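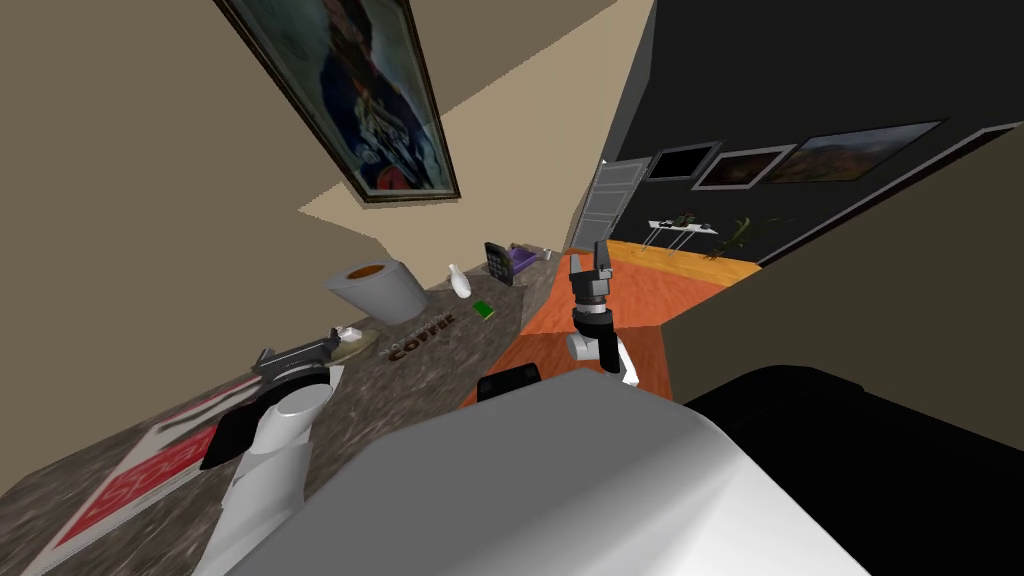

Granite worktops – is resealing every year a con?

Clollow Home Forum > Kitchens > Worktops and surfaces

marrowfat_jen
Hello all, long time lurker, first proper post so be gentle. We moved in December and inherited a kitchen with granite worktops, the speckly sort. I've only ever had laminate, so I've treated them like laminate, meaning a squirt of whatever is under the sink and a wipe with yesterday's cloth.

My mother-in-law came to stay and was horrified. According to her they need sealing every single year or they'll soak up oil like a sponge and I'll have dark patches for ever. She gave me the number of a firm who came out and quoted £224 for a clean and reseal. The chap was in the house for 8 minutes and most of that was him admiring the dog.

So is it needed? Is it something I can do myself? And what on earth am I meant to be cleaning it with?

pottingshed
Do the water test before you spend a penny. Put a tablespoon of water on the worktop, go and have a cup of tea, come back after a quarter of an hour and wipe it off. If the stone underneath has gone darker it's drinking the water and wants sealing. If it looks the same as the rest, leave it alone. Try it in a few places, especially by the hob and next to the sink, as those bits get the most scrubbing.

And £224 is cheeky unless you've got a kitchen the size of a tennis court.

Dilys_in_Teltska
Agree with the water test. We've had ours eleven years and sealed it twice, both times ourselves on a wet afternoon. Wipe on, wait, wipe off, buff like mad. The buffing is the bit people skimp on and then they complain it's gone smeary.

Do open the windows though, the stuff I used stank the house out until bedtime.

haziq_k
I'm going to be the awkward one here. I fitted worktops for a living for a good while (Haziq Krishnan, some of you will know me from the tiling board) and I've seen plenty of stained granite where the owner swore blind it never needed sealing. Pale granites can be really thirsty. Dark dense ones often hardly take sealer at all. You can't say "every year" and you can't say "never" without knowing which stone it is.

What I will say is that a bottle of decent sealer and a pack of cloths is a fraction of what you were quoted. If the water test says it needs it, do it yourself and spend the difference on something nice.

marrowfat_jen
Thank you! Did the water test this morning. By the hob it went dark after ten minutes, by the window nothing at all. So do I do the whole lot or just the hob end?

haziq_k
Whole lot. It won't hurt the bits that don't need it as long as you get every scrap of the extra off before it dries. If you leave it sitting on stone that won't absorb it you'll get a haze, and shifting that is a pain in the backside.

Clean it properly first and leave it overnight to dry out. People wash it, wait twenty minutes, seal it and wonder why it hasn't worked.

gravyboat
Or do what I do and never seal it, never think about it, and have a perfectly good worktop. Mine's been in since my youngest was in nappies and he's now learning to drive. Red wine, turmeric, beetroot, the lot. I honestly think sealing is an industry that exists to sell sealing.

haziq_k
What colour is yours, gravyboat?

gravyboat
Black.

haziq_k
Well there you go then.

gravyboat
I did say MINE. I wasn't telling her to bathe it in beetroot.

pottingshed
Children, please.

Jen, on the cleaning: warm water, a small drop of washing up liquid, soft cloth, then dry it with a tea towel. That's the whole routine. Keep vinegar and lemon well away, same goes for limescale sprays. I know everyone's nan cleaned everything with vinegar but it eats at the sealer and on some stones it takes the shine off as well.

Dilys_in_Teltska
Drying it is what makes the difference round our way, the water is so hard you could walk on it. If you leave puddles round the tap you get a white crust and then you're tempted to reach for the vinegar, and round you go.

marrowfat_jen
Oh dear. I have definitely used lemon. Quite a lot of lemon, I thought I was being clever and natural! There's a slightly dull patch to the left of the sink about the size of a saucer. Is that me?

haziq_k
Could be you, could be the people before you. Run your fingertips over it. If it feels the same as the rest it may just be soap build-up, and a proper clean will sort it. If it feels a bit rough that's etching, and sealer won't fix it, it needs polishing. Don't go at it with a scourer whatever you do.

kettle_on_again
Can I chip in about oil stains? We had a ring where the olive oil bottle lived. Mixed bicarb and water to a paste like thick yoghurt, dolloped it on, cling film over the top, left it a day. Took three goes but it lifted nearly all of it. I keep the bottle on a saucer now.

gravyboat
See, that I do agree with. Bicarb is brilliant. The paste is ugly and the family will ask what it is every time they walk past, but it works.

marrowfat_jen
Felt the patch and it's smooth, so I'm going for soap build-up and crossing everything. Sealer is ordered, I've banned the lemons, and I've rung the firm to say no thank you (the man asked after the dog, so he wasn't all bad). I'll do it when the kids are at their dad's and report back.

pottingshed
Good plan. Put the toaster somewhere you'll remember. I lost ours for two days.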